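Vamilach Questions "Septic-Safe" and "Flushable" Claims on Household Paper

August — Household testing service Vamilach is asking paper goods makers to show their work. In a review released this month, the company looked at the wording on 20 products sold for home use and found that most of the big promises came with very little behind them.

"Septic-safe compared to what?" said Tuulikki Honkanen, who led the review. "I read every package front and back. Eight of them used the phrase. I wrote to all eight makers and got one test report, and it was for a product they no longer sell."

Vamilach doubts that a new logo would help. The Gomard Paper Mark, offered to makers this spring, asks for a signed form and a fee of 1000 dollars. It does not ask for a lab result. Vamilach was invited to back the mark and declined.

The review also takes issue with "extra soft," "dermatologist approved" and "now with more sheets." On the last one, two products had added sheets and made each sheet smaller.

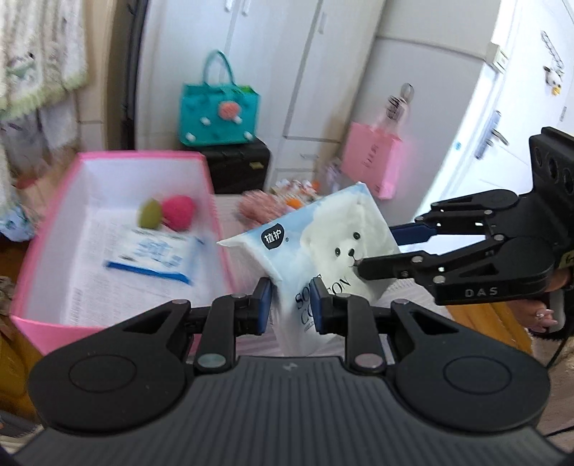
Can facial tissues be flushed if the package doesn't say otherwise? Put them in the trash. Many facial tissues are made to hold together when wet, and a quiet package is no promise about your pipes.

Vamilach will repeat the review in 5 months, with samples soaked and stirred at the Pitkänen lab in Civedier. Makers who want to send test reports before then may do so. Reports will be posted in full — including the dull parts.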